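Against the Demo Night

By Huia Pryor
Filed under: Opinion, Schools & Clubs

Every December the robotics club at our community college holds a demo night, and every December I come home wanting to write this column. This year I'm writing it.

Demo night works like so. Each team gets 10 minutes in front of parents, a dean and whoever followed the smell of pizza down the hall. The team's project has a name that sounds like a prescription (last year's winner was Prumivow, do not take with alcohol). The project does its one trick, people clap, and a certificate changes hands. The certificate is on nice paper. I have nothing against the certificate.

My complaint is with what the students do in the six weeks before it. They stop finding out what their machines are bad at and start hiding it. A team that spent October cheerfully failing at something hard spends November getting very good at something easy, under one particular lamp, with one particular cup. I advised the club for four years and I encouraged this. I bought the lamp.

The team I'd hold up as the alternative calls itself Ernar, after a misspelling on a sign-up sheet. They picked batteries and remote controls.
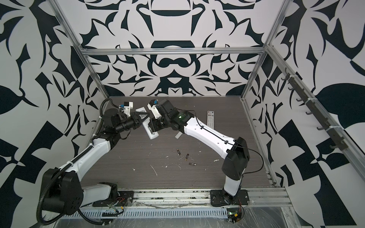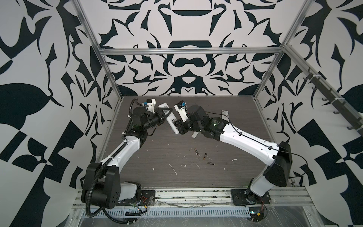
Ask a dean what a student robot should do and you'll hear about surgery, or Mars. Ask Emerson Bastos, who runs Ernar's build log and does most of its worrying, and you'll hear about getting two arms to agree on who is holding what. With both grippers on one remote and the batteries lying around on the table, there are a great many ways for a thing that takes my grandmother a few seconds to go wrong. Emerson's log for the fall lists 400 attempts. He marked 93 of them as good. The rest have notes, and the notes are the best student writing I read all year, including the essays I was paid to read.

"Left let go early, right did not notice," says one. "Both polite, neither holding," says another. I have sat on hiring panels that could be summarized the same way.

Now, 93 out of 400 will not get you a certificate. The judges at demo night would see one try, probably a bad one, and move along to Zurkoren, whose cart drives in a square. It's a good square. But I asked the Zurkoren kids what happens on carpet and they looked at me as if I'd brought up a death in the family.

The usual defense is that students need a deadline and an audience. Fine, keep both. My proposal is that we change what gets shown. Give each team a table and let them post the whole log, bad tries included. Have the judges read it and then pick an attempt to ask about. Any attempt. A team that can explain number 212 has learned something about machines, and a team with nothing to explain has learned something about lamps.

I floated this at the fall planning meeting and was told parents would be bored. Some would. Parents also sit through swim meets, where for three hours nothing happens to their own child. They bring a book. They could bring one to this.

The other objection was that reading logs takes judges too long, to which I can only say that we have been feeding these judges for years and might ask for something back.

I'm told Ernar has been offered a slot next December provided they have "something reliable" by then. Emerson wants to know if Dudás would count, that being their name for a routine that moves the arms to a resting position and stops. It works every time. It would probably win.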